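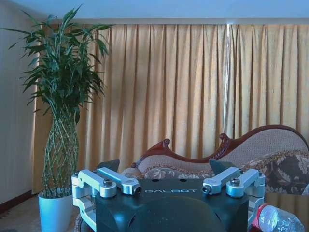
Four-bar linkage

A four-bar linkage is the simplest closed chain of rigid parts that can move in a controlled way. It has four links, also called bars, joined end to end by four pivots. In a planar linkage all pivots have parallel axes, so every point on the mechanism moves in the same plane or in planes parallel to it.

Terms

The fixed link is called the ground or frame. The two links pivoted to it are the grounded links, and the remaining link is the coupler or floating link. A grounded link that can turn through a full circle is a crank. One that only swings back and forth is a rocker. The link that receives motion is the input — often a crank driven by a motor — and the opposite grounded link is the output.

Grashof condition

Let s be the length of the shortest link, l the longest, and p and q the other two. If s + l is less than p + q, at least one link can make a full turn relative to the others. The type of motion then depends on which link is fixed:

Shortest link grounded: double crank
Link next to the shortest grounded: crank-rocker
Link opposite the shortest grounded: double rocker

If s + l is greater than p + q, no link can turn fully and the linkage is a triple rocker. When the two sums are equal, the linkage has positions in which all links lie on one line. At these change points the direction of the output is not determined by the input alone.

Parallelogram linkage

When opposite links are equal in length and remain parallel, the coupler moves without rotating. A grounded link 100 mm long carries every point of the coupler along an arc of 100 mm radius. Drafting machines and many desk lamps use this property.

Transmission angle

The angle between the coupler and the output link is the transmission angle. Force passes most effectively at 90 degrees. As the angle nears zero or 180 degrees, small amounts of friction or joint play can cause the linkage to bind.

See also

Slider-crank mechanism
Pantograph
Coupler curve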